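4.2 Aufbau in der Küche

Bevor ich zu den Messungen komme, muss ich kurz erzählen, wo der Arm überhaupt steht. Toltow (so heißt unser Eigenbau seit dem ersten Abend in der Werkstatt) ist auf einer gedruckten Grundplatte verschraubt, und die klemmt an der Kante meiner Küchenarbeitsplatte. In der Gemeinschaftswerkstatt hatten wir eine matte, hellgraue Tischfläche, und darauf lief die Objekterkennung fast schon langweilig gut. Zu Hause war damit Schluss! Die Platte ist dunkler, polierter Marmor mit hellen und rostfarbenen Adern, und unser Segmentierer, eine abgespeckte Variante von Olon, hielt in den ersten Läufen so ziemlich jede breitere Ader für einen Gegenstand.

Oda Hellström hat dann vorgeschlagen, genau das zum Thema zu machen und den Untergrund nicht einfach mit Pappe abzudecken. Also haben wir zwischen den Läufen auch nicht extra gewischt, Krümel durften liegen bleiben. Als Objekte dienen Kunstfrüchte in einer Plastikschale mit gewelltem Rand. Echtes Obst hatten wir im März probiert, aber eine Banane sieht nach drei Tagen Versuchsbetrieb nicht mehr aus wie eine Banane – und riecht auch nicht mehr so.

Der Greifer hat zwei schwarze Finger, die Kamera sitzt am Handgelenk und hat sie immer mit im Bild. Das ist gewollt: Die Fingerspitzen liefern uns bei jeder Aufnahme einen bekannten Bezugspunkt, und wir sparen uns den Kalibrierwürfel, den wir bei Fletach noch gebraucht haben. Der Preis dafür ist, dass unten ein Teil der Szene verdeckt bleibt. Abbildung 3 zeigt die Sicht bei offenem Greifer, mit der Schale am linken Bildrand.

Insgesamt haben wir so 1.891 Einzelbilder gesammelt, verteilt auf 14 Abende. In 466 davon meldete der Segmentierer mindestens ein Objekt, das keines war, und bei mehr als 145 dieser Bilder lag die Fehlmeldung auf einer Ader. Der Rest verteilt sich auf Spiegelungen, Krümel und die Küchenwand, deren schwarze Schnörkel ich vor Jahren mal sehr schön fand.
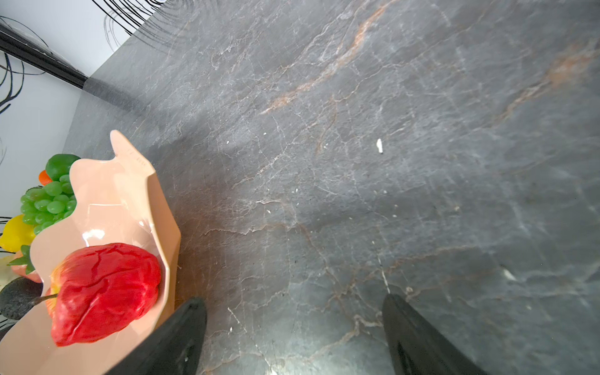 Abbildung 3: Blick der Handgelenkkamera auf Arbeitsplatte und Obstschale. Der Greifer ist geöffnet, rechts davon zieht sich eine breite orangebraune Ader über den Stein.

4.3 Was wir am Segmentierer geändert haben

Zuerst haben wir das Naheliegende probiert und die Schwelle hochgesetzt. Damit verschwanden die Adern, leider aber auch die dunkleren Früchte. Besser ging es mit dem Kantenfilter aus Turcotte, den wir auf zwei Aufnahmen aus leicht verschobener Position anwenden: Was flach auf der Platte liegt, wandert mit ihr mit, was Höhe hat, verschiebt sich anders. Den Versatz fährt der Arm vor jedem Griff selbst an, und die Auswertung dazu steht in Abschnitt 5.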